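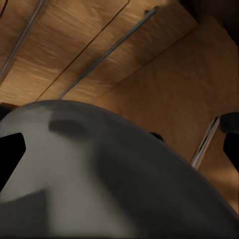
Drucken | Per E-Mail senden
05.11.2022 | Tamsin Pennington
Lesezeit: 4 Min.

4.3 Greifervergleich in der Simulation: Handkamera einrichten

Gilt für Nillovent und Koketti. Sovden siehe 4.4.

1. Simulation anhalten. Nicht nur Pause im Viewer, auch den Regler stoppen.
2. Greifermodell laden, Nillovent zuerst. Masse prüfen: 330 g. Steht da 0, Datei neu einlesen.
3. Kamera an den Handflansch hängen, Öffnungswinkel 56 Grad. Bei beiden Greifern gleich lassen!
4. Arm langsam an die Schrankfront fahren, Abstand 20 mm. Gehäuse darf im Kamerabild liegen, Griffstange muss daneben noch erkennbar sein.
5. Finger einmal auf, einmal zu. Kontaktkräfte mitschreiben.
6. Greifer tauschen, Schritte 2 bis 5 wiederholen. Gleicher Startwert, sonst ist der Vergleich nix wert.

Hinweis: Koketti baut breiter. Verdeckt die Hand die Stange ganz, Kamera seitlich versetzen und den Versatz ins Protokol eintragen.

ACHTUNG: Nach dem Tausch immer die Kollisionsgeometrie neu berechen. Sonst fährt der Arm durchs Holz und der Delacroix-Regler meldet trotzdem keinen Fehler.

Abbruch bei Schritt 1.483: Zeitschritt halbieren, neu starten.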